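Welham House, ground floor workshop
Minutes of the room users' meeting, 28/06/2019

Present: representatives of Bellow, Enilby and Väisänen; the building office (chair and minutes).
Apologies: none received.

1. Minutes of the previous meeting

Agreed as a correct record, with one correction. Under item 4 the width of the clear route to the fire door should read 12 hundred millimetres, written out as 1200 mm on the wall notice. The notice already shows the right figure.

2. Matters arising

2.1 The tap in the side kitchen has been re-washered. Closed.

2.2 The quote for re-grouting by the entrance came back at £300. Enilby asked if this covered lifting the two loose tiles as well. The building office to check before accepting.

2.3 Key log. Two entries in the last month had no time against them. Users reminded to fill in both columns.

3. Floor cleaning

3.1 The chair reported that the cleaning contract covers the workshop floor once a week only, and that litter between visits falls to whoever is using the room. The contractor has complained of wrappers and card offcuts being left for the weekly visit. These jam the scrubber.

3.2 Bellow asked what equipment was meant to be used. The long-handled pan and brush are for small litter on the tiles. The push broom is for larger areas and for getting under the tables. Neither is to be used on spilt liquids; the mop is in the side kitchen.

3.3 Method agreed. The pan goes down first, open lip towards the brush and flat on the tile, and the brush is drawn towards it. Litter is to be emptied into a bin straight away and not left standing in the pan.

3.4 Väisänen noted that grit collects in the grout lines and that the soft brush rides over it. Agreed that grout lines be left to the contractor.

Floor tools in use, workshop:
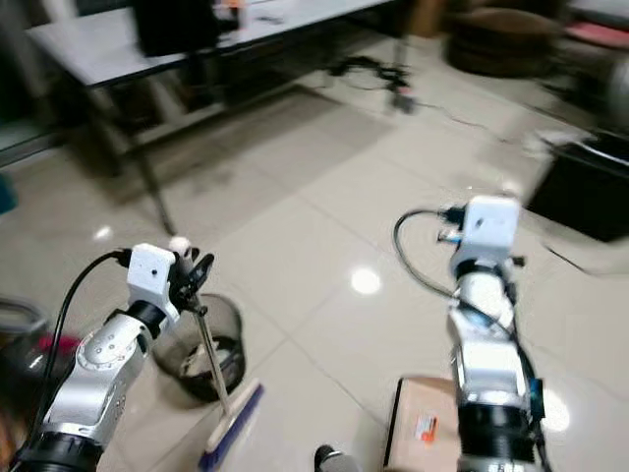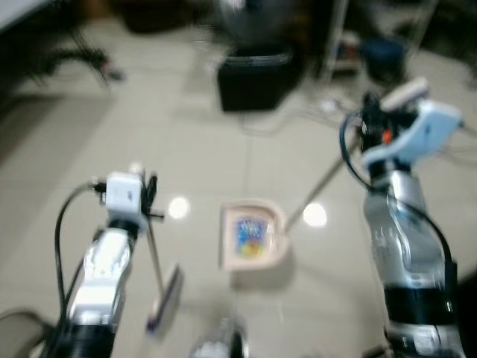
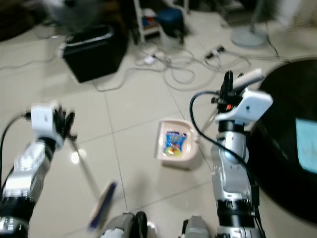
4. Cables and storage at floor level

4.1 Cables lying under and beside the white-topped table make that part of the floor hard to sweep. Agreed that they be lifted and tied to the table frame at the end of each session. Enilby to supply 12 reusable ties.

4.2 Flattened cardboard. Boxes are to go to the recycling cage in the yard and are not to be kept on the workshop floor. Bellow asked for an exception for boxes needed for returns. Agreed, provided the box is marked with the user's name and kept on the shelving -- not under it.

4.3 Equipment cases may stay in the room overnight if they are against the wall and clear of the fire route.

5. Bins

5.1 The mesh wastebasket is for dry waste. Food wrappers may go in it, but anything with food still inside goes to the kitchen bin, which is emptied daily.

5.2 Väisänen proposed a liner for the mesh basket, as fine sweepings fall through. Agreed. Building office to add liners to the July order.

5.3 A request for a further bin near the entrance was discussed and not agreed. The existing number is enough if they are emptied.

6. Replacement of tools

6.1 Brush heads to be looked at every 6 months and replaced when the bristles splay. Handles are kept if sound.

6.2 Enilby asked for hooks so that the long handles can be hung up. At present they are stood in the corner and slide down. Building office to fit a rail in the side kitchen, fixing height to be settled on site. The push broom will need a wider hook than the others.

7. Booking of the room

7.1 The last 7 minutes of each booking are to be kept for clearing the floor. Bellow thought this too short when the tables have been moved. The chair suggested that users book a longer slot on those occasions. Left as it stands, to be looked at again in the autumn.

7.2 Double bookings: none since the last meeting.

8. Actions

Building office: confirm scope of re-grouting quote (2.2); order bin liners (5.2); fit rail and hooks (6.2).
Enilby: supply cable ties (4.1).
All users: tie up cables, remove cardboard, complete both columns of the key log.

9. Any other business

The light switch by the side kitchen door is loose. Building office to report it to the electrician. Users to leave it on until it has been fixed.

Next meeting in July, date to be circulated.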